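Skorance Workplace Services
@skoranceworkplace
Jun 25, 2026

1/ Skorance Workplace Services has completed its review of shared worktables at the Ferirden building. The following posts set out what staff and visitors may expect when using these tables from now on.
3 comments

2/ Shared tables are intended for work in progress. Items kept on them should be in regular use by the people who sit there. Paper records, spare cables and personal belongings should be returned to a locker or to the supply room at the end of the day.

3/ Each table has been given one mesh holder for pens and small hand tools. Please do not use it for food wrappers, used batteries or broken blades. Separate collection points for these are located beside the Hiva meeting room.

4/ Open-front storage bins are provided for small parts and fasteners. Labels may be requested from the service desk. A bin without a label will be treated as general stock, and its contents may be moved to the supply room.
2 shares

5/ Drinks are permitted at shared tables in bottles with a screw cap. Open cups are not. Bottles left overnight will be emptied and recycled by the evening cleaning staff.

6/ Walls and panels next to the tables are to be kept clear. Notices should go on the board near the Cropper entrance, where they will remain for up to 60 days. Tape and adhesive hooks damage the finish and should not be used on painted or coated surfaces.

7/ From the shared work area at Ferirden: a plain panel surface, then a tabletop with a mesh holder, a yellow bin and a Cestbon water bottle on its side.
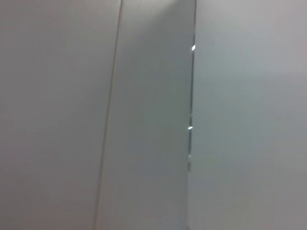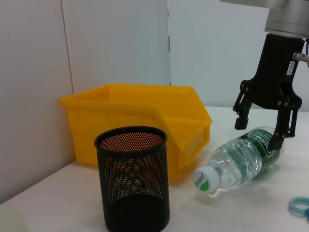

8/ Teams that need a table for longer than two days should reserve it through the service desk. Reserved tables are exempt from the end-of-day clearing rule, although the rule on open cups continues to apply.

9/ These arrangements replace the guidance issued in March. Comments may be submitted in writing to the service desk or left under this thread. Requests for additional bins will be handled in the order received.
2 comments

Recent from Skorance Workplace Services
Changes to locker assignment at Ferirden
Supply room hours and access
How to reserve the Hiva meeting room
Cropper entrance: new notice board

This site uses cookies to remember your settings. By continuing, you agree to our cookie notice.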